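Home > Workshop Advice > Computer Care and Repair

Storing Parts During a Computer Repair

Before opening a desktop computer, shut it down, unplug it at the wall and hold the power button for 2 seconds. Lay the tower on its side and keep small parts in a shallow tray.
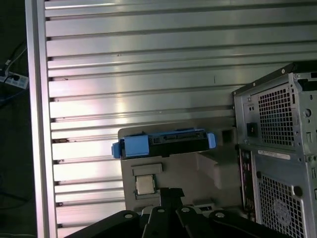
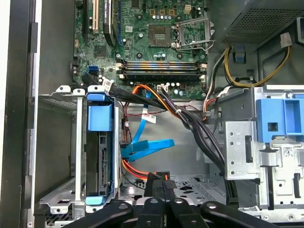
An open tower with the processor socket empty and its lever raised.
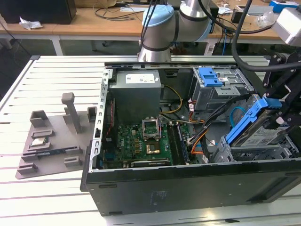
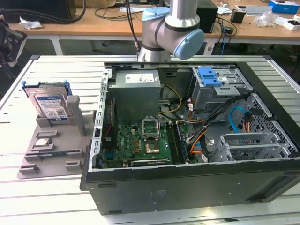
Screws should be sorted by length and labelled at once. Members are asked not to use household vacuum cleaners inside a case; a soft brush is sufficient. Spare cables may be coiled and kept in paper envelopes, up to 60 to a drawer. Queries concerning the Jamstead tool library should be addressed to Mercy Muli.

© Jamstead Workshop Advice | Contact us | Back to top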